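Ulia Hall Users' Group
Minutes of the April meeting, held in the small meeting room at 7.15 p.m.

1. Apologies and previous minutes
Apologies were received and noted. The minutes of the last meeting were agreed as a correct record, subject to the spelling of Cornach under item 4.

2. Display boards and easels
The meeting considered the small wooden easels and plain boards proposed for the craft tables at the Cornach fair.

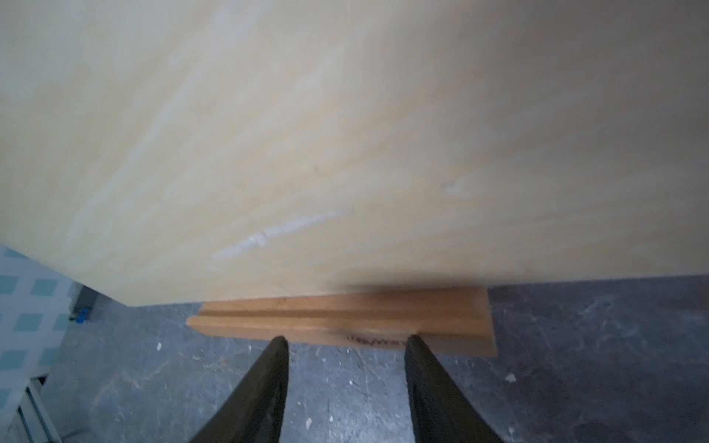
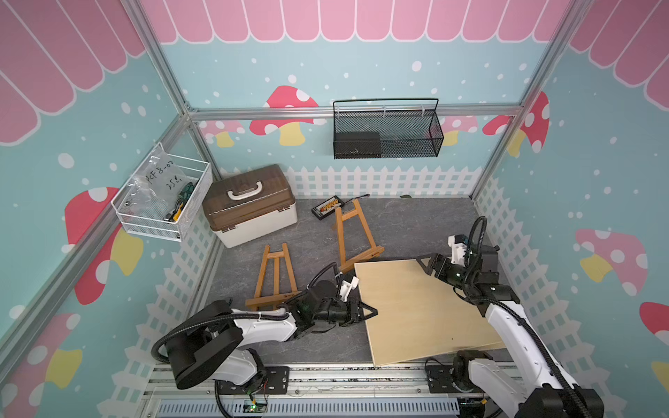
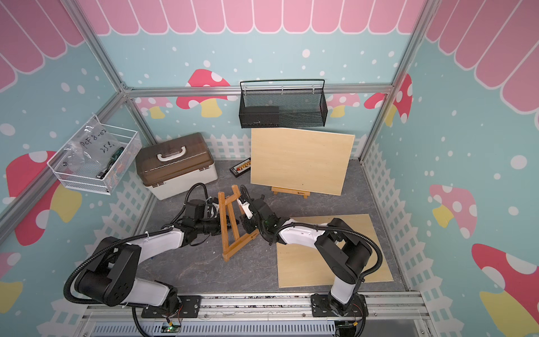
Rezaei asked whether the boards would be painted before use, having found at the previous fair that bare wood took up fingermarks within the hour and that price cards would not stay fixed to it. The Chair replied that a coat of clear varnish had been allowed for in the estimate — colour would be left to each table holder.

It was noted that a board sits securely only when its lower edge is fully home in the groove of the base strip. Table holders are to be shown this when they collect their sets. Scuff marks on the boards were discussed. Members agreed that light sanding would be sufficient and that no board should be thrown away on grounds of appearance alone.

Resolved: that 200 easels be ordered from Moltik, with boards to match, and that 2 sets be kept back for the entrance table.

3. Storage
Lidded boxes with a carrying handle were preferred to open crates for the smaller items. Hand tools are to go back into the hanging wire baskets at the end of each session. The question of a further shelf in the back store was deferred until the cupboard has been measured.

4. Finance
The balance stood at 3294 pounds. A ceiling of 1000 pounds was set for item 2, to include delivery and varnish. Any sum above this must come back to the meeting.

5. Any other business
The side door continues to stick. The hall office has been informed in writing.

Keys for the Cornach fair are to be collected on the Saturday before 9 a.m.

The meeting closed at 8.40 p.m.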